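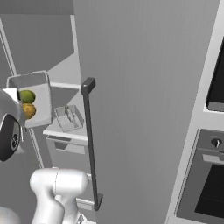 How Does a Refrigerator Keep Food Cold?

Put your hand into a refrigerator and you feel the cold on your fingers. It is easy to think that the machine is making cold, like an oven makes heat. But cold is a strange thing. You cannot put it in a box or pour it from a bottle. Cold is only the word we use when some heat is missing.

So a refrigerator does a different job. It takes heat from the inside and carries it to the outside. You can think of a boat with a small hole in the bottom. The sailor takes a bucket and throws the water out, again and again. The refrigerator throws out heat in the same way, and a little heat always comes back in, so it must begin again.

Where does heat like to go?

Heat always travels from a warmer place to a cooler place. If you hold a cup of hot cocoa, the heat goes from the cup into your hands. If you hold a snowball, the heat goes from your hands into the snow, and your fingers begin to hurt.

When you put a warm bottle of juice into the refrigerator, the heat in the juice moves out into the cold air around it. After some hours the juice and the air have almost the same temperature. Then the heat has no reason to travel more.

Now we have a problem. The heat from the juice is in the air inside the refrigerator, and the kitchen is warmer than this air. Heat does not go from a cool place to a warm place by itself, just as a ball does not roll up a hill by itself. Somebody has to push the ball. In the refrigerator, the one who pushes is a special liquid, with the help of an electric motor.

The wet hand experiment

Before we meet the special liquid, try this. Wet the back of one hand with a little water. Keep the other hand dry. Now blow softly on both hands. Which one feels colder?

The wet hand feels colder, even if your breath is the same for both. The water is changing into a gas that you cannot see. We call this evaporation. To become a gas, water needs heat, and it takes this heat from your skin. You feel the same thing when you climb out of a swimming pool and the wind is blowing. Sweat works like this also. It takes heat from your body when you run.

Please remember this rule, we will need it soon: when a liquid becomes a gas, it takes heat in. When a gas becomes a liquid again, it gives the heat back.

A long trip through the pipes

The special liquid in a refrigerator is called the refrigerant. It boils very easily. Water must be very hot to boil in a pot, but the refrigerant can boil when it is colder than ice! It lives in closed pipes and goes around and around, for many years, without coming out.

Let us follow one drop of it. We will give the drop a name, Luo.

Luo starts in the pipes near the cold part of the refrigerator. Here there is a lot of space and not much pressure. Luo boils and becomes a gas. From our rule we know that he must take in heat for this. He takes it from the air around the pipes, and this air takes it from the milk, the carrots and the juice. These pipes have the name evaporator.

Next, Luo comes to the compressor. This is a pump with a motor, and it usually sits low down at the back. The compressor squeezes the gas very hard. If you have used a hand pump for a bicycle tire, maybe you noticed that the pump becomes warm. When a gas is squeezed quickly, it gets hotter. Now Luo is hotter than the kitchen.

After that he goes into another set of pipes, called the condenser. In some refrigerators you can see them on the back, like a black ladder. In others they are hidden in the walls or under the floor of the machine. Luo is hotter than the kitchen air, so his heat goes out into the kitchen. He cools down and becomes a liquid again. The heat of your juice is now in the room!

At last Luo must go through a very thin tube. On the other side there is more space again, and the pressure falls. Luo becomes very cold at once. He is back at the beginning, and he is ready to take more heat.

Why does it hum and then stop?

Stand quietly in the kitchen and listen. Often you will hear a low hum. That is the compressor at work. After some time it stops, and the kitchen is silent.

In the refrigerator there is a part that measures the temperature. It is called a thermostat. When it is too warm inside, the thermostat turns the compressor on. When it is cold enough, it turns the compressor off. In many homes people set the refrigerator to 4 degrees Celsius, which is a little more than 39 degrees Fahrenheit.

You may also hear a gurgle, like a stomach before lunch. It is the refrigerant moving through the pipes.

Walls that slow the heat down

The walls and the door of a refrigerator are thick, and they are not solid all the way through. Between the outside and the inside there is usually a layer of foam, full of tiny bubbles of gas. Heat travels slowly through this foam. A winter jacket works in a similar way, with air held between the feathers or threads. The jacket keeps your heat in, and the refrigerator wall keeps the kitchen's heat out.

Around the edge of the door there is a soft rubber strip. It is called a gasket, or a seal. In many refrigerators there is a magnet hidden inside the strip, and it pulls the door closed for the last small distance. Ask a grown-up to help you with a test. Close the door on a strip of paper and pull the paper gently. If it comes out with no effort, the seal may be old or dirty.

When the door is open, cold air falls out at the bottom, because cold air is heavier than warm air. Your feet can feel it if you have no socks. Warm air comes in at the top to take its place, and the compressor has to work longer afterward. So decide what you want to eat, open, take it, and close.

Why does cold food stay good longer?

Food does not go bad only from being old. Very small living things, called bacteria and molds, are growing on it and eating it. They are too small to see, until there are a great many of them together. Some of them are useful. We need bacteria to make yogurt and cheese. But others can make us sick.

Most of these small creatures like warm places. In the cold they become slow. They are not dead, they are only growing very slowly. This is the reason that milk goes sour in the refrigerator too, if you wait long enough. In the freezer most of them stop growing completely, but they can wake up when the food gets warm again.

Which food goes where?

The inside of a refrigerator does not have the same temperature everywhere. The door is often the warmest part, because it swings out into the kitchen each time. Ketchup, mustard and jam are fine there. Milk is happier on a shelf.

Raw meat and fish should be in a closed box on a low shelf. If some juice comes out, it will not drip on the other food.

Drawers are usually for vegetables and fruit. The air in a drawer keeps more water in it, so lettuce does not become soft and sad so quickly.

Some foods do not like the cold. Bananas turn brown, and tomatoes lose part of their taste. Bread becomes hard faster than it does in a bread box.

Before there were refrigerators

For a very long time, people kept food cool without electricity. They put it in cellars under the ground, or in a bucket in the well. In cold countries they cut big blocks of ice from the lakes in winter, and covered them with sawdust or straw. Like this, the ice could last until summer.

Later, many families had an icebox. It was a cabinet with a place for a block of ice. The ice man came with his wagon and carried the block into the kitchen with large metal tongs. The ice melted slowly, and the water ran down into a pan. To empty the pan was often a job for the children, and if they forgot it, there was a lake on the floor.

A question to think about

On a hot day, could you cool the kitchen by leaving the refrigerator door open? Think about Luo and his trip before you read the next lines.

The heat that he takes from the inside goes out through the condenser, into the same kitchen. The motor also makes some heat of its own. So after a while the kitchen would be warmer than before, and the food would be spoiled. It is better to open a window in the evening.

Words to remember

Evaporation: when a liquid changes into a gas.
Refrigerant: the liquid and gas that carries heat through the pipes.
Compressor: the pump that squeezes the gas.
Condenser: the pipes where the heat goes out.
Thermostat: the part that turns the compressor on and off.
Gasket: the soft strip around the door.

Written by Finbarr Ó Dálaigh
May 9, 2022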